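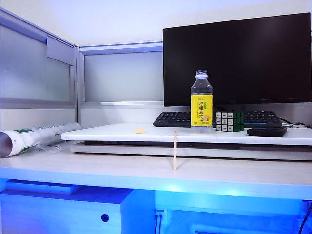
Bench 2, riser in place: lemon soda, cube, sponge, stick.

January 2023. Equipment planning, second pass

Meinir Wynne wants the April order list as one page with one total at the bottom. Last year's list ran to four pages and got us a label printer. So, one page.

Gripper first. Grusska quoted again for the two-finger one and the price went up 20 since the fall, same part number, same drawing. I asked what had changed. The rep said "the quote." Bronton makes a cheaper one but wants us to buy their mounting plate, their cable and, as far as I can tell, their friendship. With plate and cable it lands at 356, over what Meinir penciled in for the whole line. Leaving Grusska on the page for now.

Spare finger pads: 78 for the set. Painful for rubber. We'll need them anyway, so they go in under consumables, where nothing looks expensive.

Test objects: zero. I was asked to price a proper object kit from Trirnen and I did, and then I looked at the desk. Bottle with a slick label and a ribbed neck, cube with hard edges, a scrap of sponge, a craft stick standing on end against the front of the riser. Clear plastic, rigid, squashy, thin. The Trirnen kit has the same spread in nicer colors and comes with a foam tray. If somebody upstairs wants matching objects for a brochure they can pay for the tray.

Craft sticks, bulk box: put down 20 of something, dollars or boxes, my own handwriting from yesterday is no help. Check before this goes to Meinir.

Second riser for bench 3: yes if it's the same white top. Glossy is annoying under the overheads but I'd sooner have two annoying benches that match than redo the height offsets for one good one. Omerović has them listed without a lead time. Email sent, no answer yet.

Things I keep forgetting to put on the page:
cable ties, or anything to get the cables on the riser under control
a bin for rolled paper so it can live off the desk
keyboard tray, maybe. The keyboard on the riser eats the back half of the reach area and I am tired of planning around it

Arm service contract: not this round. Meinir says it comes out of a different pot. Asked which pot. Still waiting to hear.

To do: get the Grusska price in writing with an expiry date on it, chase Omerović, decide about the sticks.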